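Home | Projects | Reports | Archive

Sorting Small Blocks on a White Table: Project Report
12/13/25 – by Severino Llorente

The Starkdale course requires each student to study one simple tabletop task from start to finish. This report concerns the arrangement of small colored blocks on a plain white surface. The aim was to determine which layouts are easiest to read at a glance and quickest to restore.

The work began in March with 200 trial layouts drawn on paper. Of these, 6 were selected for use on the table. The table was kept white throughout, as darker surfaces had made the shadows difficult to judge in the earlier drawings.
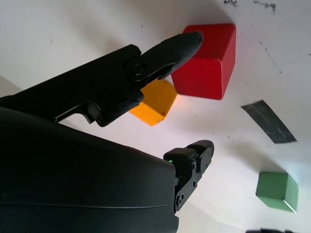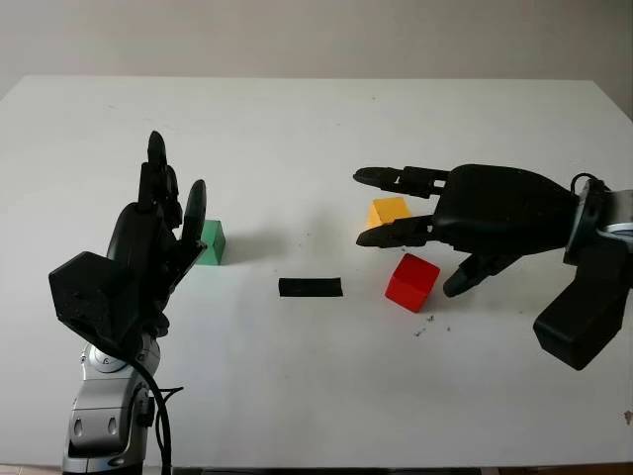

Photos: Ezequiel Barrera / Ledesma Hall

The first photo includes the red cube; the second shows a green block and the black strip. The strip served as a dividing line in four of the layouts – the remaining two relied on spacing alone. Layouts with a divider were restored more quickly. Color order had little effect on the result.

The full record contains 363 entries and is held with the course papers.

Last updated by S. Llorente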